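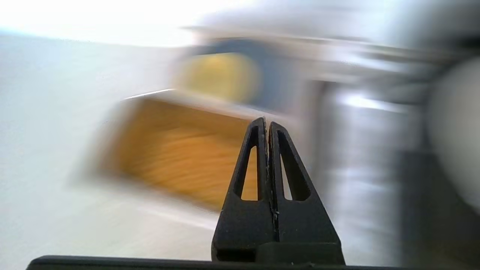
Teaching a kitchen arm by remote control – how do I get better at the driving part?

Posted 2026-01-27 in Teleoperation and Hand Guiding

I'm having a great time with this and I'm also a little stuck, so here goes. I've been showing an arm how to do small kitchen prep jobs. I drive it from a handheld controller, the arm follows, and everything gets saved as one demonstration. The training runs through Sultari, and my only view while I'm driving is the wrist camera on a monitor next to me.

The first job is simple for a person: go over to a steel pan of food on the counter, pick up a small portion, bring it back. I've recorded 80 demonstrations. When the arm runs by itself it heads for the pan beautifully (I cheered out loud the first time) and then dithers. It slows down over the counter, creeps forward, backs up, creeps forward again. Sometimes it gets there. Often it just hovers.

I watched my recordings again and I think I do the same thing! I'm fast in the open part and then I stop to think, and those stops are in nearly every one.

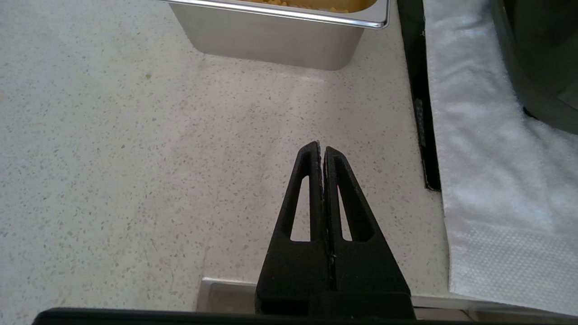 Should I cut the pauses out of the recordings or record everything over again?

Record over again, at least for the worst ones. Cutting out a pause leaves a jump in the motion, and a smooth slow approach will teach the arm more than a fast one with a hole in it.

I got that from a friend of mine who does this at work, and I believe it, but I'd love to hear from more people before I spend another weekend on it. My other worries:

How many demonstrations is enough for a job like this? I've seen people say 200 and people say 800.

Should the fingers start open or closed? I've been starting closed and opening them on the way in, but I don't do it at the same point every time.

Does it matter if I move stuff on the counter between tries? I have a towel off to the right and I've been leaving it exactly where it is.

Answer 1 – accepted

Oh, this is a fun stage to be at. I've been through the exact same hover, on a Hamann arm with a different controller, and your guess about the cause sounds right to me. The arm copies what you did, and if you stopped over the counter to line things up, then stopping over the counter is part of the job as far as it knows.

What fixed it for me was practice with the recording switched off. Drive the approach until your thumbs are bored with it, then start saving. My first good batch came after a whole evening of saving nothing, and I could feel the difference in my hands before I ever trained on it.

On the fingers: start closed if you like, that's fine, but pick one point for opening and stick to it. I open mine once the tips are past the halfway point between where I start and the near side of the pan.

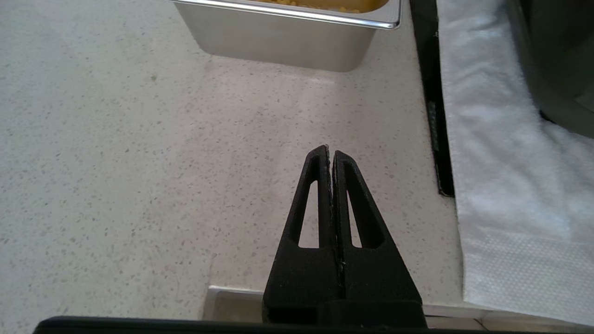 I also stop squeezing the trigger during the travel part, because a twitchy trigger finger ends up in the data as little open and close flutters, and then the arm flutters too – it's pretty funny to watch but it costs you grasps.

As for numbers, I'd do 200 clean ones before even thinking about 800. Train on those, watch where it fails, and record more of that part. If it gets to the pan and then misses, a pile of new approaches won't help much. Start some of them with the arm already close to the pan.

And yes, move your stuff! Shift the towel a little. Slide the pan a few inches. Change how full it is. If everything stays put in every recording, the arm may lean on the towel to find its way, and the day you do laundry it'll be lost. Do it gradually, though. I moved everything at once and my next run was a mess, and I couldn't tell which change had done it.

– Hildegard Bauerfeind

Answer 2

more data. i had hovering too, went away when i added more. also check your lag, mine was bad over wifi and fine on a cable

Answer 3

Adding to the lag comment, which is short but worth taking seriously. If your picture on the monitor runs behind the arm, you'll pause without meaning to, waiting for the view to catch up. Tap the stick once and watch. If you can see the arm start before the monitor does, work on that first.

The other thing I'd try is a second view for you, the driver. From the wrist it's really hard to judge height over a pan, and I used to slow way down there for that reason. I stand where I can see the arm from the side now and only glance at the monitor. Some people don't like this, and they have a point: the arm only learns from its own camera, so you could end up using information it doesn't have. In my case (scooping dry rice on a Sama controller, so not quite your setup) it was still worth it.

I'd disagree a bit on throwing recordings away. Keep the old 80 in their own folder. I train with and without mine and compare, and twice the rough ones helped with recovery, where the arm drifts off and has to come back.

Comment from the asker

Thank you all so much! Lag test done, there's a small delay, switching to a cable tonight. Then a practice evening with nothing saved. I'll post again when I have the first 200.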